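The Orange Line

The job was wiping counters. More exactly, the job was showing the arm how to wipe counters, 115 times a shift, so that later on it could do it without me.

Midmont had rented a kitchen from a builder on Plomer Street. The walls were marble and the counter was a darker marble, and the arm stood at one end of it. I held the two handles and the arm did what my hands did. Every run was saved under a number. If I hesitated, the hesitation was saved too.

The system was called Goko. The week before, Goko had tried the kitchen by itself and had gone again and again to the same place on the stone, where an orange vein hooked up to the right. It took the vein for a spill. It closed its fingers on it, opened them, and closed them again.

So the new instructions were two lines long. Pick up what is loose. Leave what is stone.

I started run 1822 after lunch and watched the wrist view on the monitor.

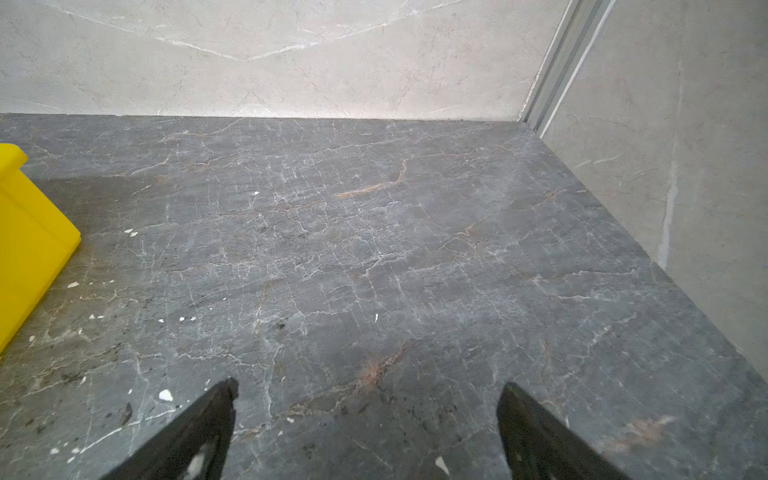
Run 1822, wrist view, fingers open.

The white bits were easy to tell from the counter. The orange was harder. I had looked at it for two days, and there was a smudge near the fingers I still wasn't sure about. I let go of one handle, walked over and rubbed it with my thumb. It was stone.

When I got back the run was still recording. It had over a minute of nothing in it, the arm holding still above the counter. The rule at Midmont was to throw those out.

I thought about it — the stopping, the going to check. Then I picked up the nearest white chip, set it in the tray, and went on to the next one. At the end the screen asked me to keep or discard.

I pressed keep and reset the counter for 1823.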